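Shelf Restocking Automation, Lowther Site
Progress report to Zelldale
2022-01-25
Prepared by Decha Duangkaew

1. Status
The Horkora unit has completed 50 restocking runs on the snack bay. Of these, 12 needed a clerk to step in, mostly for bags that slumped after placement. Canisters are more reliable. The remaining fault is spacing — gaps along the middle shelf still vary, and the wide one toward the right end is open for the next item, staged on the steel table.

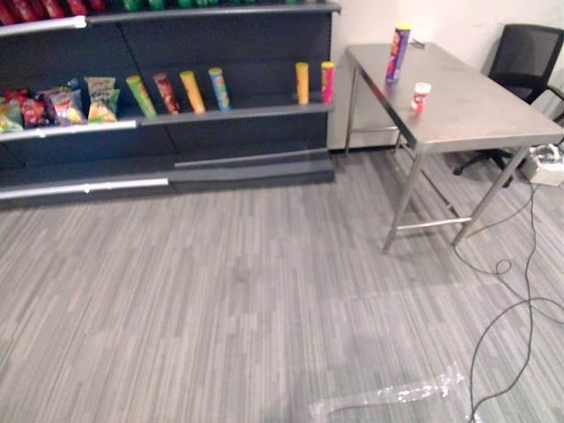

2. Effect on staff
Two clerks have moved from filling shelves to checking exceptions and price strips. Both report less bending and more waiting. Shift length is unchanged. Training took 19 hours per clerk, against a plan of 12.

3. Open items
Cable routing under the table is to be fixed to the floor before the next site review. Zirow has not yet delivered the revised bag settings. Lower shelf trials stay on hold until it does. The staffing review is due in August.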